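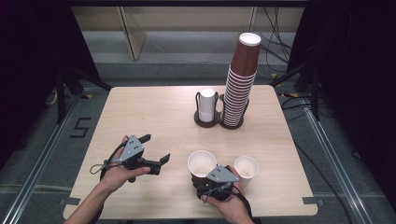 First time posting here, so sorry if this is in the wrong section. Our rescue does a dog walk and adoption afternoon every August in the park by the river, and this year I somehow got put in charge of it. I've been helping at the drinks table for years (give me a tall stack of brown paper cups and a shorter stack of white ones in a wire holder and I'm happy) but I have never run the whole thing. My big worry is the dogs who are nervous around other dogs. Last year we had one shepherd mix, a foster, who barked himself hoarse at the start line and his poor foster mom ended up sitting in her car with him for the rest of the afternoon. She was so nice about it but I felt awful.

We usually get up to 30 dogs for the walk itself, and then more people wander over afterwards for the adoption part. The loop takes most people under an hour. The path is wide enough for two dogs side by side if they like each other, and not really wide enough if they don't. There's one gate in and out, next to the parking lot, and everybody bunches up there at the beginning because they're waiting for me (well, for whoever is in charge) to say go.

So how do other groups handle the reactive dogs? Do you give them their own start time? Tell them to stay home? I've seen the yellow ribbon thing, but I don't know if regular people know what it means. I also have a couple of adoptable dogs I'd love to have out there meeting folks, and one of them, Ellard, is a sweetheart with people and a complete grump with small dogs. I'd hate to leave him at the kennel on the one day he might meet somebody. Any ideas welcome, I have about two months and a very small budget!

Precious Rivera

Lornance

Hi Precious! We run something pretty similar and had the same trouble with the gate, so I'll tell you what we ended up doing.

We stagger it. The dogs who need space go first, at 8 in the morning, before it's hot and before the bikes and strollers show up. Then there's a good long gap and the social dogs go. I used to do it the other way around and it was a mess, because the quiet dogs were sitting in the parking lot listening to everyone else have a party, and by the time they got to walk they were already wound up. Going first they get a nice empty path and they can be in the car and on the way home with a chew before the rest even arrive. Owners love it. Several of ours have regular spots now.

Ask on the sign-up form. Don't write "is your dog reactive," though, because half the people will say no and mean yes. We ask "would your dog be more comfortable with extra room?" and we get a much better answer that way. You can also ask for the leash type while you're at it. No retractables at ours, ever, and I keep a few plain six foot leashes in a tote to lend out.

Don't say go! Let people leave as they arrive, one dog at a time, with somebody friendly at the gate who waves each one off once the dog in front has passed a tree or a bench or whatever you've got. I can't tell you how much calmer it is. You lose the big group photo, so take it at the end with whoever's still around and willing.

As for Ellard, could he have a meet and greet off to the side? We put our pickier adoptables behind a hedge with their handler and a sign, and people go over one family at a time. It's nicer for the dog and you get real conversations out of it. Ours is 19 steps from the main tables, I know because I paced it out for the handler who kept asking me. Further would be fine too.

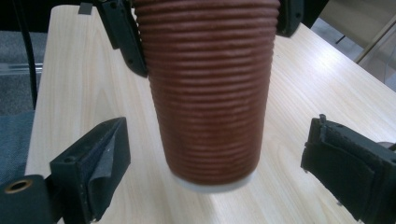

One more thing, water, and I mean for everyone. Dogs sharing a bowl is where we've had most of our scuffles, even among the ones who walked together perfectly well. Put several bowls out, well spread apart, and keep them away from where the people get their drinks. For the people I like those brown paper cups with the ridges all the way down, the kind that's wider at the top, and I leave plenty of them with the gate person too so the early walkers get something before the tables are even set up. Pick up the used ones quickly. A Labrador will eat a paper cup before you've finished saying leave it, ask me how I know.

Good luck, it'll be lovely. Post pictures of Ellard!

yap_and_brorna

I would just tell them not to bring the reactive ones. Sorry but it's a public event and it only takes one. My two (Yap is a terrier cross, Brorna is whatever Brorna is) got rushed at a charity walk by a dog with a yellow ribbon on and I didn't know what the ribbon was for until afterward. So no, regular people don't know.

If you do go with separate times, then put the times on the flyer in big print and not only in the email. I don't read the emails. And leave 4 parking spaces by the gate empty for the ones who need to get out fast.

Precious Rivera

Oh this is so helpful, thank you both! I'd never have thought of asking the "extra room" question that way, I'm stealing it word for word. I walked the loop last night and there's a bench just past the first bend that would work for spacing everyone out. And there is a sort of hedge! It's more of a shrubbery, but Ellard won't mind. I'm going to call his foster mom from last year, the shepherd mix one, and see if she'd like the very first spot.

yap_and_brorna, I'm sorry that happened to your two. Big print on the flyer, got it. Does anybody know how early the parks people usually unlock the restrooms in summer?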